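Household Sorting Trials, Alcantara Building
Progress report for the period to the end of May
Prepared for the Colmont Fund by Sioned Prydderch
Bench work: Amos Szabo

1. Position at the end of the period

Work on the mixed-goods strand is on schedule. The object set has been fixed, the bin layout has been settled and the written handling sheets are in their second draft. Spending is within the agreed budget for this strand, with £700 of the consumables line not yet committed. We ask that this sum be carried into the next period, when the soft goods will need replacing.

One item is behind. The storage shelving for the reserve set was delivered in the wrong depth and has been sent back. Reserve objects are being kept in lidded crates under the window until the replacement arrives.

2. The object set

The set now stands at 101 objects. At the last report the list was longer and contained many near-duplicates, mainly cutlery and small boxes. Amos Szabo went through it item by item and removed anything that differed from its neighbour only in colour. Each remaining object has a card giving its weight, its longest side, its surface and any part likely to come off.

Objects are grouped as food, kitchen, cleaning, stationery and hardware. The groups are used for storage only. Bins are filled across groups, as agreed with the Fund at the outset, and a filling is rejected if everything in it comes from the same shelf.

Of the full set, 39 objects have been classed as soft or easily marked. These include all of the fruit, the sponges and the cloths. They are inspected at the end of every working day and swapped if they show dents, splits or loose fibres. The fruit is kept apart from the cleaning goods overnight.

3. Bin and table

The large grey open-topped bin has been adopted for all mixed fillings. Two smaller bins were tried in the previous period and dropped, as longer objects came to rest against the walls and had to be laid out again. The bin stands on the pale wooden table. Its place is checked each morning against a steel rule.

A typical light filling combines food, cleaning and hardware items, with bare floor left between most of them.

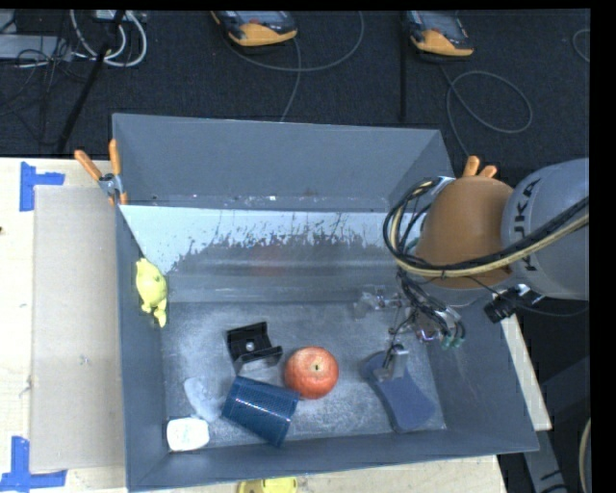 Photo: Mixed-goods strand, bench record. Apple, sponge, mesh-textured cup and black bracket in the grey bin.

Light fillings of this type have been the most useful in the period. The apple is round and smooth and is the object most often shifted by its neighbours. The sponge, with rounded ends and a narrowed middle, is logged by the direction of its long side, as the waist gives a different width from the ends. The cup is recorded as upright, inverted or on its side, with a note of which way the broad end faces. The bracket has a folded, channel-like shape and its card has been rewritten twice. The current wording describes it by the direction of the open side of the channel.

Dark objects remain harder to log than pale ones. Where a dark blue or black item lies close to another object, the edge between them is not always clear in the bench record, and the entry has to be checked against the bin itself. A second lamp was tested on one Saturday morning. It improved the black items but produced glare on the mesh surface, and was not kept.

4. Handling sheets

The sheets follow the Kimidix template, shortened to one side of A4. Each one covers a single object and lists its permitted resting positions, the ways in which it may be placed next to others and the signs of wear to look for. Up to 11 objects may go into one filling under the present rules. Heavier fillings are held over to the next period.

Comments on the first draft came mainly from Fleltora, who found the terms for position inconsistent. "Lying", "flat" and "on its side" had been used for the same thing. The second draft uses "on its side" only, and "flat" is kept for objects with no clear upright position.

5. Next period

- Fit the replacement shelving and move the reserve set out of crates.
- Reissue the cards for all hardware items, using the bracket card as the pattern.
- Buy replacement sponges and cloths, subject to agreement on the carry-over.
- Try a matt liner on the bin floor with the dark objects, before any further change to the lighting.
- Send the third draft of the handling sheets to Fleltora and to the Fund.

A decision on the carry-over is needed before the soft goods order can be placed. The supplier's quotation is attached to the finance return.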